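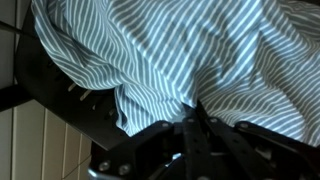 August, notebook 3, continued from the shrinkage pages

Started 7:40. Room at 21 C, humidity still drifting because the window seal has not been fixed. Strips conditioned overnight on the rack.

Purpose: find out why the blue dye bleeds into the white on the Wirketti yarn-dyed stripe and does not on the Ljungberg, when both mills claim the same reactive dye class. The earlier guess was poor wash-off at the mill. I want to rule out our own water first.

**Water**

Tap water at the sink reads 161 ppm as calcium carbonate. Softened line reads 8 ppm, which is normal for it. The last bleed tests were run on tap water — the softener was in bypass and the tag on the valve had been turned to face the wall. Tag is now wired on so it can only face out. All bleed results from July are marked suspect in notebook 2. I did not cross them out.

Hard water should make wash-off worse, as calcium drags unfixed dye back onto the fiber. It does not by itself explain a difference between two cloths washed in the same pot.

**Setup**

- Specimens 100 x 40 mm, cut with the long side along the warp, edges not overlocked
- Undyed cotton adjacent fabric stitched along one short side
- Liquor 50 mL per gram of cloth
- Detergent 4 g/L, the plain powder without brightener
- 60 C, 30 minutes, sealed pots in the shaker bath
- Two rinses in softened water, cold, one minute each
- Dried flat on mesh, out of contact with each other

Four specimens per mill on tap water, four per mill on softened. Pots labeled with pencil on tape. Marker came off last time.

The bath took much longer than usual to reach temperature. The lid gasket is flattened on the hinge side. Probe in pot position 1 read 59.6 C, position 8 read 57.9 C. That spread is more than I would like, so I put both mills in alternating positions and not in blocks.

**Results, first pass**

Staining on the adjacent cotton, gray scale grade, 5 is no stain:

| Cloth | Water | Grades |
|---|---|---|
| Wirketti | tap | 3, 3, 3, 2-3 |
| Wirketti | soft | 3-4, 3-4, 4, 3-4 |
| Ljungberg | tap | 4, 4-5, 4, 4 |
| Ljungberg | soft | 4-5, 5, 4-5, 4-5 |

Water accounts for a half grade to a full grade on Wirketti and slightly less on Ljungberg. The gap between mills stays at a grade either way. So the July results had the right order and the wrong numbers.

Graded under the booth lamp, then again by the north window as a check. Two specimens moved by half a grade between the two. Booth value kept. The lamp is past its rated hours and a replacement tube is on order from Lumora — lead time not given.

**Extraction**

Boiled 1.0 g of unwashed Wirketti in 100 mL softened water for 10 minutes, pulled the cloth, let the liquor cool, read it on the spectrophotometer against a softened water blank. Repeated with Ljungberg.

Peak absorbance, 10 mm cell:

- Wirketti 0.158
- Ljungberg 0.041
- Wirketti second boil, same piece, fresh water: 0.111
- Ljungberg second boil: 0.009

The second boil is the useful number. Ljungberg gives up what is loose and stops. Wirketti keeps giving. Loose surface dye would have dropped off much faster than that, so either there is a lot of hydrolyzed dye deep in the yarn or the bond itself is letting go at the boil.

Tried to separate the two. If the bond is breaking, pH should matter a good deal. Ran third boils on Wirketti only, fresh pieces taken through two boils first, then split:

- pH 4.5, acetate buffer: 0.083
- pH 7: 0.079
- pH 10, carbonate: 0.088

Flat, near enough. Repeat readings on one cell wander by 0.004, so I would not read anything into the alkaline figure. Points to trapped hydrolyzed dye and insufficient soaping at the mill, before weaving. Same as the original guess, now with something under it.

One objection to my own reasoning: the Wirketti yarn is harder twisted. I untwisted a short length of each under the loupe and counted 700 turns per meter in the Wirketti warp. Did not get a clean count on the Ljungberg, the end slipped from the clamp twice and I ran out of patience. A tighter yarn would hold hydrolyzed dye longer in any wash, including a good one. So the mill may be soaping for the standard time and it is just not long enough for this twist. The test does not distinguish a short process from a slow yarn. Either way the fix is on their side.

**Side notes**

The Urau pots leak at the cap if tightened past the second click. Stop at the second click. Pot 6 lost 3 mL overnight in storage and is out of the set.

White stripe yellowing on the Ljungberg after the pH 10 trial boil (not in the table, one piece, done out of curiosity). Could be sizing residue. Iodine drop test on unwashed cloth gave a faint blue-black, so there is starch left in it. Not a bleed issue but it will upset the shrinkage numbers, which were taken assuming desized cloth. See the previous pages, runs 4 to 6.

Buffer stock was the last of the bottle. Carbonate is fine for another month.

**To do**

- Rerun the softened set with the bath gasket replaced
- Ljungberg twist count, use the small clamp with the rubber faces
- Ask Wirketti for soaping temperature and number of baths on the blue yarn, in writing
- One long soaping trial here: 95 C, 15 minutes, three baths, then repeat the two boils. If the second boil drops under 0.02 that settles the matter for ordering purposes
- Recheck softener output before any further wash test and write the reading on the page

Bath off 4:50, drained. Remaining strips back on the rack in the gray tray, Wirketti left, Ljungberg right.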